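The Clesdale Memorial Guest Book
Item 759
$229.00

Hi, I'm Tiina Jääskeläinen and I bind every one of these myself! I started after my grandfather's funeral, when we passed around a spiral notebook from the drugstore and half the pages had fallen out by December. He deserved better (and so did all the people who drove in and wrote such lovely things about him).

The Clesdale is 13 inches wide and opens flat, so folks in line at the visitation can sign without wrestling with it. The pages are thick cream paper that takes a ballpoint or a felt tip just fine.

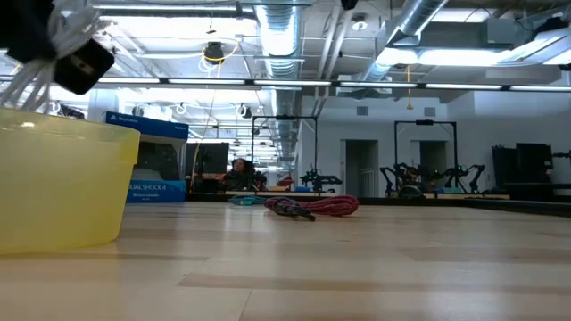 Yellow tub and DualShock 4 box on the table

I stamp the name and dates on the cover in gold or silver. Please, please check the spelling with a second family member before you send it to me, middle names especially! There's a pocket inside the back cover for the service program and the newspaper obituary, and it'll hold a few sympathy cards too.

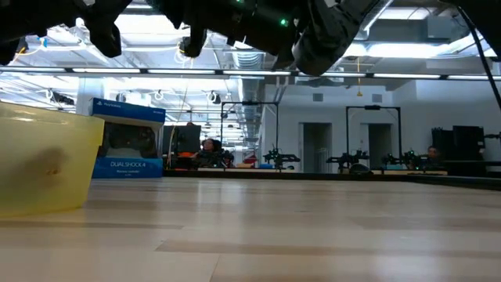 If you'd like more room, I can sew in two extra sections at no charge, just put it in the order notes. Cover cloth comes in Bengate gray or Buschmann green. I know funerals don't wait, so stamped books leave my shop in 2 days, and I'm happy to ship straight to the funeral home.

Gray: in stock
Green: in stock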